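Runner over gingham, yes or no?

flolitz_fan
Redoing the kitchen table before Saturday. Beige and white check cloth, tan runner down the middle with a big white flower on it. My sister says pattern on pattern is a mess. I like it. Opinions?

pristow110
Sister is right, sorry. Check plus scrolls is too busy. Pick one.

MahsaN
Disagree!! Same color family, its fine. What I'd worry about is the drop — how far do the corners hang?

flolitz_fan
Not sure, havent measured. Two pics 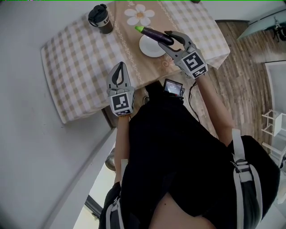
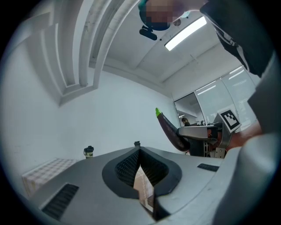
First one has the cloth and runner, eggplant and saucer too.

pristow110
OK less busy than I pictured. Still say plain cloth. Usmani had linen ones in March.

MahsaN
Plain beige on a small table = hotel breakfast. Keep the check. White saucers are good, dont add colored plates

usmani_returns
Had one of those linens, shrunk in the first wash. Wash cold whatever you get

pristow110
Mine didnt shrink. Did you tumble dry it?

usmani_returns
...maybe

flolitz_fan
Keeping both then. Ironing the runner tonite — face down, right?

MahsaN
Face down, towel under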